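로봇·자동화 > 사용기 > 그리퍼/엔드이펙터

클루스투트포트(Clustutport) 평행 그리퍼, 시뮬레이션에서 석 달 굴려 본 사용기

글쓴이가 원래 말이 좀 긴 편이라, 바쁘신 분들은 중간중간 건너뛰며 읽으셔도 괜찮습니다. 저는 집에서 혼자 매니퓰레이션 공부를 하는 사람이고, 회사 일과는 아무 상관 없이 저녁마다 커피 한 잔 내려놓고 시뮬레이터를 켜는 것이 낙입니다. 실물 팔은 없습니다. 언젠가는 사겠지 하면서 벌써 몇 해째 장바구니에만 넣어 두고 있네요. 그래서 이 글은 실물 제품의 내구성이나 소음 같은 이야기가 아니라, 클루스투트포트 그리퍼 모델을 시뮬레이션에 얹어서 써 본 이야기라는 점을 먼저 말씀드리고 시작하겠습니다.

처음 받은 것은 7월이었습니다. 그전까지는 그로코프(Grokov)의 그리퍼 모델을 썼고, 정이 많이 들었어요. 설정 파일을 하도 열어 봐서 어느 줄에 마찰 계수가 있는지 눈 감고도 짚을 정도였으니까요. 다만 그로코프는 손가락이 두툼해서, 물건들이 바짝 붙어 있는 곳에 내려보내면 옆에 있는 것까지 같이 건드리는 일이 잦았습니다. 넓은 책상 위에 큐브 하나 놓고 집을 때는 아무 문제가 없는데, 제가 하고 싶은 건 거실이나 아이 방처럼 이것저것 널려 있는 환경이었거든요. 그러던 차에 손가락이 좁은 모델이 나왔다는 소식을 듣고 그날 밤에 바로 받아 봤습니다.

설치는 무난합니다. 압축을 풀고, 팔 모델의 손목 플랜지에 고정 조인트로 붙여 주면 끝이에요. 저는 여기서 한 번 헤맸습니다. 기본 좌표계의 회전축이 그로코프와 90도 돌아가 있어서, 예전 코드를 그대로 돌렸더니 손가락이 물체의 긴 쪽을 잡겠다고 낑낑대더라고요. 설명서에 적혀 있긴 한데 맨 뒤쪽 부록에 있습니다. 앞쪽에 한 줄만 써 주셨으면 제 토요일 오후가 훨씬 평화로웠을 텐데 말이지요.

제어기는 흘롱과네(Hlongwane)의 임피던스 제어기를 붙였습니다. 관절 위치 제어만 써도 되지만, 접촉이 생기는 순간 팔이 뻣뻣하게 버티는 게 영 보기 싫었습니다. 강성은 800으로 두고 시작했고, 천처럼 표면이 푹신하게 설정된 곳에서는 더 낮춰 보기도 했는데 그러면 내려가다가 목표 높이에 조금 못 미쳐 멈춥니다. 결국 다시 800으로 돌아왔어요. 제어 주기를 올리면 떨림이 줄지만 제 낡은 컴퓨터가 비행기 소리를 내기 시작해서 적당히 타협했습니다.

시험은 이렇게 했습니다. 물체 종류를 6가지로 정하고, 종류마다 자세를 바꿔 가며 20번씩 집게 했습니다. 성공 기준은 들어 올린 뒤에 떨어뜨리지 않고 버티는 것 하나로 잡았어요. 점수표를 만들어 올릴까 하다가 그만뒀습니다. 물체 크기나 마찰 값을 조금만 바꿔도 순위가 뒤집히는 걸 몇 번 보고 나니, 숫자보다는 손에 남은 느낌을 적는 쪽이 읽는 분들께 더 쓸모가 있겠더라고요.

가장 마음에 든 것은 역시 좁은 손가락입니다. 물체 사이로 쏙 들어가요! 길쭉한 블록처럼 한쪽으로 긴 물체는 가운데를 위에서 내려 잡는 것이 제일 안정적이었고, 끝 쪽을 잡으면 들어 올릴 때 블록이 시소처럼 기울었습니다. 손가락 폭이 좁으니 이 기울어짐은 그로코프보다 심한 편이에요. 넓은 손가락은 접촉면이 넓은 만큼 비틀림을 잘 버텨 주니까요. 그러니 무게중심을 대충 잡아도 되는 일이라면 저는 지금도 그로코프를 권하겠습니다.

납작한 물체는 솔직히 둘 다 별로였습니다. 바닥에 붙은 얇은 판을 집으려면 손끝이 바닥을 스치게 되는데, 클루스투트포트는 끝이 얇아 각도만 맞으면 틈으로 파고들기는 합니다. 하지만 그 각도를 찾는 데 드는 시간을 생각하면 차라리 흡착 컵 모델을 하나 더 붙이는 게 속 편할 것 같아요. 가느다란 막대도 비슷합니다. 잡히긴 잡히는데 접촉 계산이 불안해서 손가락 사이에서 파르르 떨 때가 있어요. 접촉 반복 계산 횟수를 늘려 주면 나아집니다.

카메라는 모스비(Mosby)의 가상 깊이 카메라를 썼습니다. 손목에 다는 것과 바깥에 세우는 것을 번갈아 시험했는데, 손목 쪽은 가까이 내려가면 손가락이 시야를 꽤 가립니다. 바깥에 세운 쪽은 흰 물체와 어두운 천처럼 대비가 뚜렷할 때 윤곽을 깔끔하게 따 주는 대신, 팔의 손목 부분이 뒤에 있는 물건을 가려 버리고요. 저는 결국 둘 다 켜 놓고 씁니다. 깊이 잡음을 켜고 끌 수 있는 옵션이 있으니 학습용 데이터를 뽑으실 분은 꼭 켜 두세요. 끄고 학습시킨 모델은 잡음이 조금만 섞여도 허공을 잡습니다.

요즘 주로 돌리는 작업은 흰 팔로 짙은 회색 천 위의 흰 블록에 접근하는 것입니다. 옆에 피겨가 담긴 장난감 상자 같은 것이 놓여 있고 뒤로는 빨간 등대 모양 통까지 서 있으니, 경로를 짤 때 신경 쓸 것이 제법 많습니다.

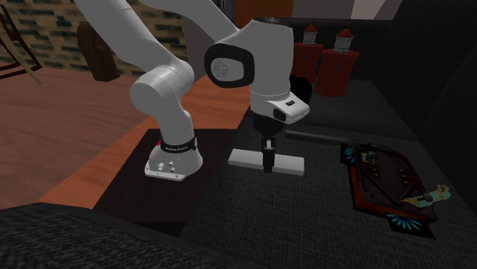

그로코프를 쓰던 댓글 손님 한 분은 생각이 좀 다르다고 남겨 주셨는데, 손가락이 좁은 그리퍼일수록 물체의 방향 추정이 조금만 틀려도 모서리부터 닿아 밀어 버리니, 그리퍼를 바꾸기 전에 자세 추정부터 손보는 게 순서라는 말씀이었습니다. 본인은 두툼한 손가락에 접근 높이만 조절해서 비슷한 환경을 잘 쓰고 계신다고요. 듣고 보니 저도 초반에 블록을 밀어낸 경우가 꽤 있었고, 그때는 그리퍼 탓만 했습니다. 자세 추정 쪽을 다시 다듬어 보고 달라지는 게 있으면 이 글 아래에 덧붙이겠습니다.

아쉬운 점도 몇 가지 적어 둘게요. 우선 손가락 끝 패드의 마찰을 좌우 따로 줄 수 없습니다. 그리고 충돌 형상이 꽤 촘촘해서 장면에 물건이 많아지면 속도가 눈에 띄게 떨어져요. 저는 한 번에 4000 에피소드를 밤새 돌려 놓고 자는데, 그로코프 때는 아침이면 끝나 있던 것이 이제는 출근할 때까지도 돌고 있습니다. 단순화한 충돌 형상을 하나 같이 넣어 주면 참 좋겠습니다.

그래도 계속 쓸 거냐고 물으신다면, 네, 계속 쓰려고 합니다. 어수선한 공간에서 물건 하나를 골라 집는 작업이라면 충분히 써 볼 만하고, 이제 좌표계에도 손이 익었으니까요. 다음에는 흘롱과네 제어기 설정만 따로 떼어서 적어 볼 생각입니다. 강성이랑 감쇠 값 물어보시는 분이 계셔서, 설정 파일도 정리되는 대로 같이 올려 두겠습니다.

태그: 그리퍼, 시뮬레이션, 클루스투트포트, 임피던스제어, 파지

관련 글
- 그로코프 그리퍼 모델, 오래 쓰고 나서 적는 장단점
- 모스비 깊이 카메라 잡음 옵션 비교
- 손목 카메라와 외부 카메라, 어디에 달까
- 낡은 컴퓨터로 접촉 시뮬레이션 돌리기
- 흡착 컵 모델 입문: 얇은 판 집기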